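Notebook – Zivaneo shelf metadata, entry for 13 June 2022

Continued from the previous page. Import of the Jorura review archive into the Zivaneo catalogue is finished apart from the young adult paranormal section, and that section is where most of the faults are.

State at start of session: 1076 records in the section, all with title, author and publication year. Review text attached to all but 18. Of those 18, 15 have a review under a different edition and can be joined by hand. The remaining 3 have no review anywhere in the archive. Left blank, flagged "no text".

Series numbering. The old Jorura field held the series name and the volume number in one string, with no fixed separator. Splitting on the last number works for most. It fails for prequel novellas given as a half (1.5, 0.5), where the point is taken as a full stop and the volume comes out as 5. Changed the rule to accept a single decimal and ran the section again. Checked the Skornel books by eye, as they have two novellas between the second and third volumes. Order now correct. Omnibus editions ("Books One to Three") still come out with no volume at all. Leave them so for now. A range field would be better but means changing the display template as well.

Genre tags. Reviewers used "paranormal", "urban fantasy" and "supernatural romance" more or less at will, sometimes all of them on one book. The earlier plan was to merge them under one heading. Tried this on a copy and do not like the result: ghost stories for younger readers end up beside vampire romances, and the search page gives no means of parting them again. Reverted. Proposal is to keep the reviewer's own tags as a searchable field and add one controlled tag per title, set by us. Slower, but it only has to be done once.

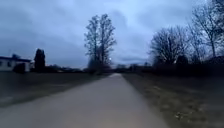 Path and field, overcast.

Summary versus opinion. The reviews nearly all open with a plot summary and then turn to opinion, and the catalogue page should show only the summary above the fold. Tested a cut at the first use of "I". Poor. Many reviewers begin with how they came by the book, so the summary is lost entirely, and first-person blurbs copied from the jacket break it in the other direction. A cut at the first paragraph break is cruder and does better. Where there is no paragraph break the whole text is shown, which can be long but at least is not wrong.

Spoilers. The archive has a spoiler marker, but only the later reviews use it. Earlier ones have the word SPOILER in capitals and then a run of blank lines. The import strips blank lines, so the ending of the book sits directly under the warning. Stopped the strip for any text containing that word and re-imported those reviews. Blank lines now kept. They look odd on a narrow screen – acceptable until there is a proper fold-out.

Ratings. Jorura allowed half marks, Zivaneo does not. Rounding up flatters the middling books and rounding down is unfair to the good ones, so I have stored the original figure and display nothing for halves. Needs a decision before the section goes public.

Duplicates. The Entwistle reissues share titles with the first printings but have revised endings in at least two cases, according to the reviews. Do not merge on title and author alone. Added publication year to the match key. This splits some hardback and paperback pairs that ought to be together, so the pairs list needs a pass by hand.

To do:
Join the reviews held under other editions.
Draft the list of controlled tags, short enough to fit on one page.
Ask whether the display template can take a volume range.
Entwistle pairs, hardback against paperback.
Back up the working copy before touching the ratings field again.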